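3.2 Supplement use and meal preparation

Participants in the Salten cohort were asked about supplements and home meals in the same interview, which took place after the first diet record had been returned. Of the 300 adults who enrolled, 248 completed both parts. Those who completed only the diet record were kept in the descriptive tables but left out of the models below.

Powdered greens, fiber and fish oil were the products named most often. Many people took them with breakfast and stopped on weekends or while traveling. We coded a product as regular use if it was taken on at least 3 days of the record. Two coders (Okafor and Nyarko) read the free-text answers separately, and a third author settled differences. Brand names were recorded but not analyzed. 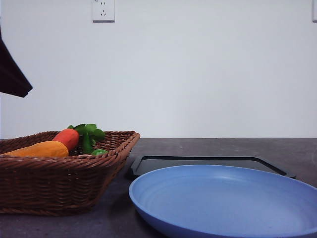

Figure 2. Countertop with wicker basket of toy food items, light blue plate and black tray.

Regular users ate more vegetables at dinner than non-users, but the gap became small once age and household size were entered in the model. Fiber intake from food did not differ between the groups. This agrees with the earlier survey in Odoi (Annan and Arthur), where supplement users also tended to cook at home more often.

Self-reported energy and sleep were not related to regular use in either model. The sleep item was added in July, after the first interviews had been held, and answers are missing for those participants. We did not impute them.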